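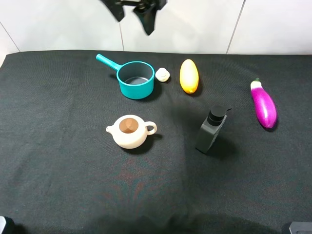

Black cloth on the table, pale tile behind.

Home News Minutes Shop Contact

Samholm Collectors' Circle – Minutes, August meeting

Opened 7:15 p.m. Fourteen of us present. Last minutes accepted with one spelling fix.

1. Tresen villain plates. Tresen says the run is "strictly limited" to 4,000. The meeting did not see what is limited about that. The sample plate had a crooked transfer and a chip under the rim. No group order for now. 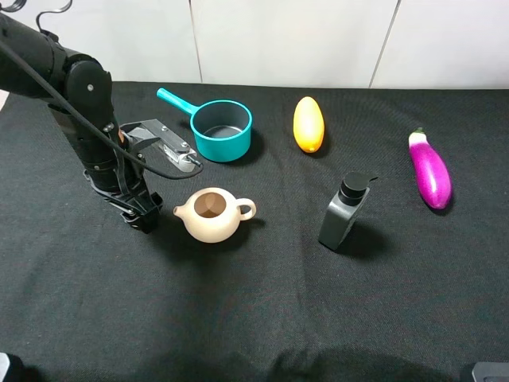
2. Halloween display at Mollel. Mollel want us to pay for orange backing paper again. Most felt last year's paper made the pumpkin mugs vanish. Black cloth was preferred – a blue pot shows up on it perfectly well, so an orange mug should too. Mollel to be told we will bring our own.

3. Flernent pin swap. Flernent claim 711 pins changed hands in the spring. No list has been produced. Asked for one before we book a table
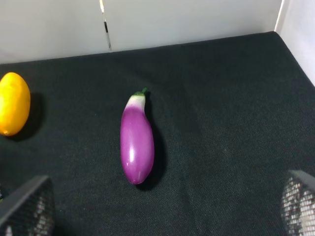 and for the fee in writing, as it went up by $17 last time between the phone call and the invoice. Decision put off to the next meeting.

4. Any other business. Mystery boxes were raised again. No support.

Closed 8:40 p.m. Next meeting Thursday, usual room.

17 shares 14 comments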